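Gripper trials: questions I keep getting

Why are you testing two-finger grippers again?
Cause I like them! I spent most of September with a five-finger hand from Storkeo and it was lovely to look at, but I lost half my days to calibrating it. Two fingers are easy to swap, easy to fix, and the spare pads fit in my coat pocket.

Do you run both arms at once?
Yep. I tried one arm on its own first and got bored of it by lunch. With two I can do handovers, and I can have one side hold a plate still while the other one fusses with whatever goes on it. 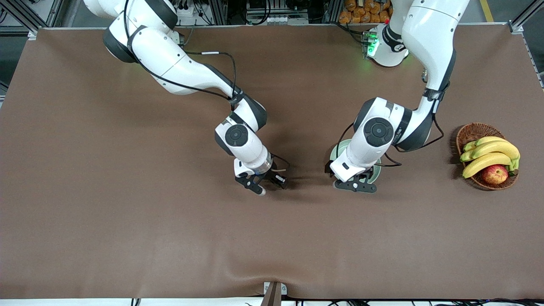 The handovers are where I see the biggest gap between finger sets. The Braltach pads are soft and forgiving, but they get grubby fast. The Firkden ones stay clean and then drop things I thought were a sure bet (Zsófia Kozma warned me, and I didn't listen).

How many grasps have you logged?
2,459 as of 3rd January, and 209 of those were misses. I count a slow slide as a miss, which Arif thinks is harsh.

Why fruit?
It's cheap, it bruises, and no two pieces are the same shape. Bananas are the mean ones – grab too near the stem and the whole bunch swings. An apple mostly tests whether your grip force is sane.

Which controller are you on?
Moynihan, the older one. I gave the new version some 16 hours and went back. The menus are nicer but I couldn't get both arms to stop at the same moment, and I'm picky about that.

Can I get your settings?
Sure, write to me and say which fingers you have. I'm slow with email, so nudge me if a week goes by.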